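Trurkon open afternoon, quick notes before I forget

Got there late, parking was a mess. Svenja Bühler ran our group, 2 hours, no coffee. Main thing on show was the teaching station. You wear the headset, hold a controller in each hand, and drive a simulated robot with two arms through a house job. Theirs was the wooden door in the orange room.

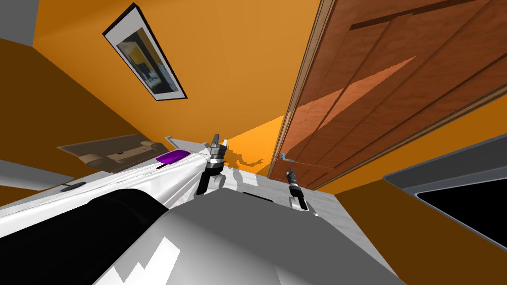
Every run gets saved, then the good ones go to training. They have 292 keepers so far and want 3000 by December. Svenja says handles are the worst part, you have no feel for contact so you go by eye and by shadow. Slow is fine. Jerky is not, jerky gets tossed.

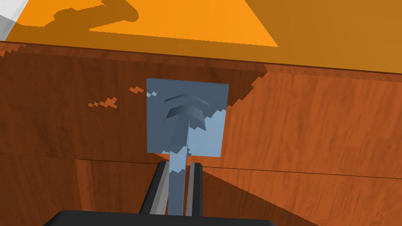
Alby Maihi had first go from our lot and was way too fast. I got 2 tries. Kept tilting my head to see round the wrist, which tips the whole view and makes your stomach go a bit funny. Asked if the saved runs are any use for a differnt door. Svenja said ask again next year.
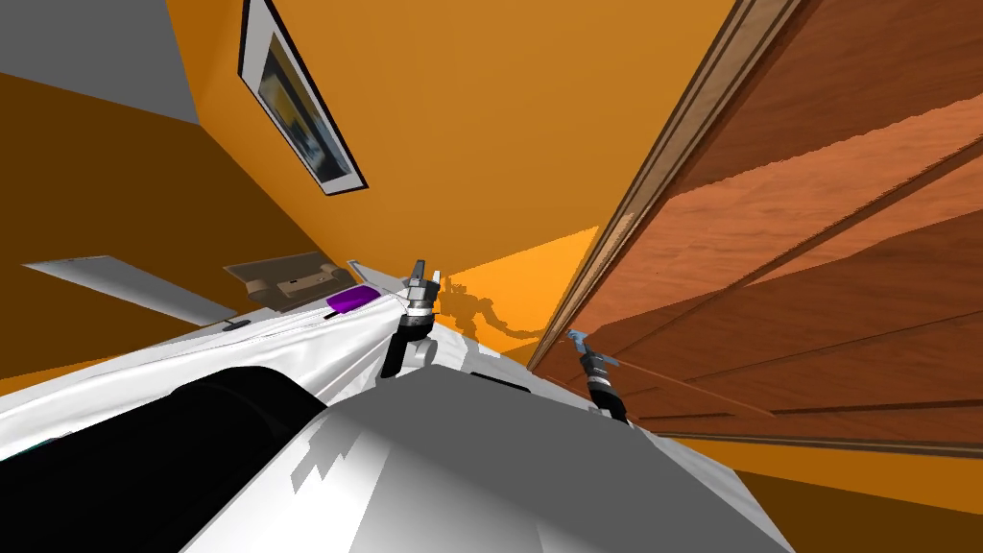

Simulated robot at the door, both grippers up.

Missed the Odent talk, ran over. Rochelle Henare has the handouts if anyone wants them. Whitcombe visit is next, same car pool, tell Maxine if your coming.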